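Grosau Bag Set

Notes on the plastic bags collection

Contents

1. What the set covers
2. How the bags were chosen
3. Labels
4. Folder layout
5. Known problems
6. Changes
7. Contact

What the set covers

Grosau is a set of pictures of thin plastic bags as they turn up in a household: produce bags, bin liners, bread bags, the sleeve that comes around a newspaper, and the wrap from dry cleaning. It has 4000 pictures. The bags are empty or close to empty in nearly all of them. Full shopping bags are in a separate set, Pliltus, which uses the same labels but a different folder layout.

The set is meant for people working on thin, see-through things that have no fixed shape. A bag has an outline that changes every time it is touched, and its color depends a lot on whatever is behind it. Most of the older material we looked at had bags lying flat on a plain table, and we wanted rooms with furniture, curtains and ordinary lamps.

How the bags were chosen

Dennis Bainbridge put together the first box of bags over one winter by asking neighbors to save what they would have thrown out. Anything with a name or address on it was left out. Bags with food residue were rinsed and hung up before use. Torn bags were kept, as long as the tear was shorter than the bag's opening.

Bags were used until they wore out. A new bag behaves differently from one that has been balled up in a drawer for a month, and both kinds are in here. The "wear" label tells them apart, but it was assigned from the box the bag came out of, so treat it as a note about storage and not a measurement.
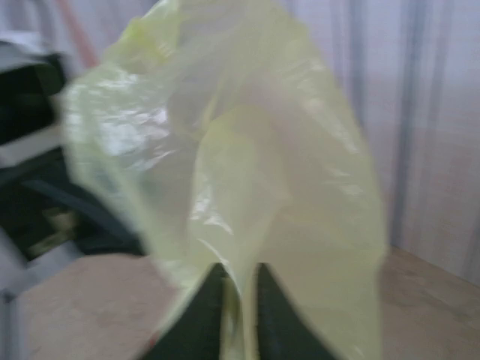
Labels are stored one row per picture in a plain CSV. The columns are file, bag_type, tint, state, clarity, backdrop, blur and wear. Tint is the color of the plastic as it looks in the picture, and it was the column we argued over most. Our first version only had "clear," "white" and "colored," and that put a pale yellow-green bag like this one, with the lighter tones of the room coming through it, in the same group as a solid blue bin liner. Tint now has its own list of values, and clarity is recorded separately as clear, semi, or opaque. If one part of a bag looks creamier than the rest where the plastic folds over itself, we label the bag by its single layer.

State is one of flat, folded, crumpled, hanging or gathered. Gathered means the plastic is drawn together into a neck at some point, and it wins over the other values when more than one fits. A crumpled bag pinched at the neck is therefore "gathered."

Backdrop is what takes up most of the area behind the bag: curtain, wall, counter, floor, furniture or mixed. Light curtains turned out to be the hardest for the people drawing outlines, and those files were gone over by 2 people instead of one.

Blur runs from 0 to 5. Zero is sharp all over. At 5 the edge of the bag can't be traced and the file has no outline. We kept the blurred files in on purpose. If you don't want them, filter on this column before you do anything else.

Folder layout

pictures/ – all files, numbered, no subfolders
outlines/ – one mask per picture, same number
labels.csv – the table described above
splits/ – train, check and final lists
notes/ – free text from the labelers, not cleaned up

The splits were made by bag, so the same bag never appears in both train and final. If you make your own splits, please do the same. The bag numbers are in notes/bag_ids.txt.

Known problems

Glare. Shiny creases wash out to white, and early masks sometimes left those patches out as if they were holes. Most were fixed by hand. Any that remain are likely to be in the dry cleaning group.

Layers. The outlines cover the whole bag as one piece. There is no mask for single layers, flaps or handles.

Thin edges. Where a wrinkled edge trails off into a light background, the mask may be off by several pixels. Two careful people will draw it differently.

Bag types are uneven. Produce bags make up roughly half of the set and newspaper sleeves very little. We didn't balance this. There are no paper bags, no mesh bags and no zip bags.

The Wragg viewer shows the masks with a small shift on some screens. The mask files themselves are fine. The Plister viewer doesn't have this problem.

Changes

Version 4 – tint and clarity split into two columns, wear added, duplicate files removed.
Version 3 – masks redrawn for glare.
Version 2 – blur column added. Files from the first version should not be mixed with later ones, as the numbering changed.

Contact

Send corrections to Dennis Bainbridge with the file number and a short note on what's wrong. Mask fixes are welcome as replacement files. Corrections that came in after May will go into the next version.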